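De: Mateja Milošević
Para: lista equipamento-lab
Data: quinta-feira, 19 de dezembro
Assunto: Re: [equipamento-lab] Orçamento da segunda plataforma bimanual

Bujar, respondo por baixo da tua mensagem, que deixo citada só na parte que interessa.

> Bujar Nedeljković escreveu:
>
> Recebi a proposta revista da Ferar para a plataforma móvel de dois braços.
> O preço base não mudou desde novembro, mas a manutenção passou a ser
> cobrada à parte e o transporte deixou de estar incluído. A Endemau continua
> sem responder quanto ao prazo das garras.
>
> Precisamos de decidir se encomendamos já a plataforma completa ou se
> gastamos primeiro o que resta da rubrica em estações de simulação. A Selma
> pede uma resposta antes do fecho do ano, para poder cabimentar.
>
> Bujar

A minha posição é encomendar primeiro as estações e deixar a plataforma para o próximo exercício. As tarefas do projeto Zorkoreck para os próximos meses são quase todas domésticas (quarto, secretária, arrumação) e podem ser preparadas em simulação até ao ponto em que o hardware passa a ser indispensável. Encomendar o robô agora significa pagar manutenção durante um período em que ele vai estar pouco ocupado.

Fiz as contas com o Woo-jin. Cada licença do simulador Hegde custa 445 euros por ano e precisamos de 3. Acrescem 542 euros de memória para a estação antiga, que de outro modo não aguenta os quartos com mobiliário completo. As placas gráficas já estão compradas e não entram nesta conta.

Os ambientes que usamos para testar o alcance dos braços estão neste nível de detalhe, com a cama de um lado e a cómoda com o portátil do outro:
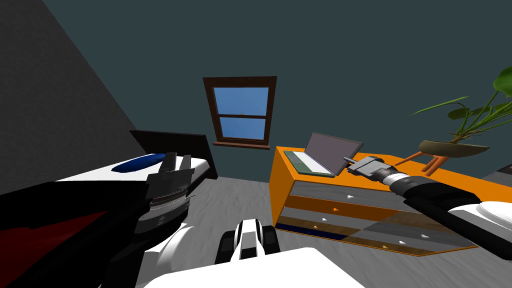
As licenças do simulador podem ser pagas pela rubrica de equipamento?

Só as perpétuas; as anuais têm de sair da rubrica de serviços, e por isso convém pedir a transferência de verba antes de emitir a encomenda.

Falei sobre isto com a Selma e ela confirma que a transferência é possível, desde que o pedido siga com a justificação técnica anexada. A memória pode avançar já como equipamento, em encomenda separada.

Quanto à plataforma, há pontos da proposta da Ferar que eu gostaria de ver esclarecidos antes de assinarmos seja o que for:

- A manutenção anual começa a contar na entrega ou na aceitação? No texto aparecem as duas coisas, em páginas diferentes.
- As garras paralelas são cotadas com ou sem dedos de substituição? Na plataforma que temos, os dedos foram o consumível mais caro.
- O transporte inclui a subida até ao laboratório? O elevador de carga tem limite de largura e a base montada pode não passar.
- A formação está prevista para dois operadores. Precisamos de lugar também para a Teodora, que vai ficar com a calibração.

Sobre a Endemau, proponho dar-lhes até meados de janeiro. Se não responderem, pedimos à Ferar que cote as garras dela e comparamos com o que pagámos da última vez. Prefiro não misturar fornecedores se isso nos obrigar a fazer o adaptador de flange na oficina, como aconteceu com o primeiro braço.

Há um risco no adiamento que convém ficar escrito. A proposta da Ferar tem validade de 3 meses e o preço pode subir quando pedirmos a renovação. Sugiro prever uma margem na rubrica do próximo ano e pedir-lhes por escrito que mantenham as condições atuais. Bujar, podes tratar desse pedido, já que és tu o contacto deles?

A Teodora fica de me mandar a lista de tarefas que exigem mesmo contacto físico (gavetas, tecidos, fecho do portátil). Com essa lista fixamos a data a partir da qual a plataforma faz falta e contamos o prazo de entrega para trás.

Se alguém discordar da ordem das compras, escreva para a lista até amanhã ao fim do dia. Depois disso envio o pedido de transferência à Selma tal como está.

Mateja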